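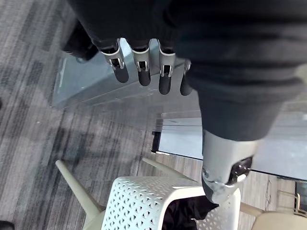 Call for participants: open day panel, people who fold their own washing

Arndale, September

We are looking for 10 people to come to the Galus open day at Arndale and watch a robot being put to work on clothes. We then want your opinion in writing, and we would like it to be a hard one.

Some background. Galus makes software for two-armed robots and has been telling us for a while that laundry is nearly solved. Skirken is a tenants' and consumers' group. We have sat through a fair few demonstrations where a machine picks up one towel, everyone claps, and lunch is served. When Galus asked us to bring an audience we said yes on condition that we could choose who came and that they could say what they liked afterwards. Galus agreed to both, and Igor Zelenák, who runs their demonstrations, has put it in an email.

What you would be doing

The visit lasts 4 hours including a break. You will see the robot working with a basket of ordinary clothes, first with items the company has picked and then with items you bring from home. Please bring two things you find annoying to fold. Fitted sheets are welcome. So is anything with a hood.

You will have a sheet with the same questions for everybody. Was the garment picked up? Was it put down where the operator said it would be? Did a person step in, and if so, when? Would you wear the result to work? There is space for anything else you notice, and that part is usually the most useful to us.
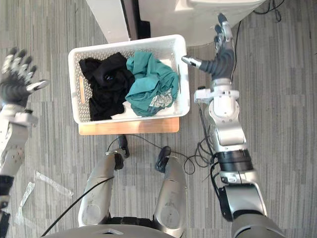 The laundry task at Galus: black and teal garments in the basket, one hand on either side.

You will not be asked to touch the robot or to appear in any film. If someone with a microphone asks you whether you are excited about the future, you may walk away.

Who we want

People who do a household's washing week in, week out. Carers, parents of small children, anyone who has worked in a launderette, hotel or care home. We particularly want to hear from people who find hanging out or folding painful or difficult, as they are the ones most often mentioned in the sales talk and seldom in the room.

You don't need to know anything about robots. If you work for a company that makes or sells them, or you hold shares in one, please don't apply. Having a low opinion of the whole business is fine. So is a high one, provided you can put it to one side for an afternoon.

What you get

200 pounds, paid by Skirken and not by Galus, plus travel by bus or train on production of a ticket. Tea and sandwiches. A copy of our report before it goes out, with the chance to correct anything we have attributed to you. Galus will see the report at the same time as you and may correct matters of fact. It may not ask for changes to opinions.

Things we have asked and not yet had answered

How many attempts are made for each one that ends up in the company's videos. Whether anyone will be steering the arms from another room, and whether we can stand next to that person. What the finished product would cost. The figure in the brochure is 655 a month, with no currency given and no word on repairs. The brochure also mentions a trial in a hotel in Lagos, but we have not been able to get the name of the hotel. We will put all this to Mr Zelenák again at the start of the day, in front of you.

Access

The demonstration room is on the ground floor and carpeted, with level entry from the car park. There will be cables on the floor near the machine, so tell us if you use a stick, frame or wheelchair and we will agree a viewing place with Galus beforehand. Chairs are provided. The noise level is unknown to us; bring ear defenders if you normally use them.

How to apply

Write to Matěj Havlíček at the Skirken office, by post or through the contact form on this site. Half a page is plenty. Say who you wash for, what you use now, and what a machine would have to do before you let it near your clothes. Please don't send a CV.

Notice posted 2020-04-06. Applications close when the places are filled, and we keep a short reserve list.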